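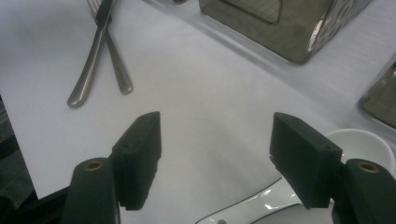

4. Lodging a submission on a rezoning or development application

Do this part before the closing date on the notice. The portal shuts at 5 pm on the day and late ones go in a separate pile.

4.1 Log in to the Treltwood portal with the email you registered in section 2. No login yet - go back and do that first.

4.2 Click Find an Application. Type the number only, no slashes. The Coetzee Road rezoning is 1549. Searching by street name brings up old files as well, so check the status says On Exhibition.

4.3 Open the Documents tab. Download the planning report and the traffic study. Save them to your own computer, the links drop off once exhibition ends.

4.4 Click Make a Submission. Pick Object, Support or Comment. You can't change this later without withdrawing the whole thing.

Note: Comment is not counted as an objection. Pick Object if you object, even if it's only to the building height.

4.5 Write your submission in Word or similar first, then paste it in. The box times out after 19 minutes and you lose the lot. Headings and bold dissapear when pasted. Leave a blank line between points.

4.6 Attachments - PDF or JPG only. 11 files maximum. Short file names, no apostrophes.

4.7 Privacy. Tick Withhold My Name if you want it off the public copy. Councillors still see it. Take your phone number out of the letter itself, the tick box doesn't cover that.

CAUTION: Don't press Back after Submit. It makes a second blank submission under your name and you'll have to ring to get it removed.

4.8 Wait for the receipt number on screen. Write it down. The email can take a day, check junk.

4.9 Want to speak at the meeting? Seperate form, under Meetings, Register to Speak. Needs your receipt number. One form per speaker, so couples do two.

Petitions

Paper petitions can't go through the portal. Hand them in at the front counter, Skarilance Street entrance, and ask for a stamped copy of page one. Head petitioner's name and address on every page.

Stuck? Ngaio Katene does portal logins, Beca Lougher does everything to do with meetings - both on extension 1333.

Updated 02/06/2023. Replaces the April version.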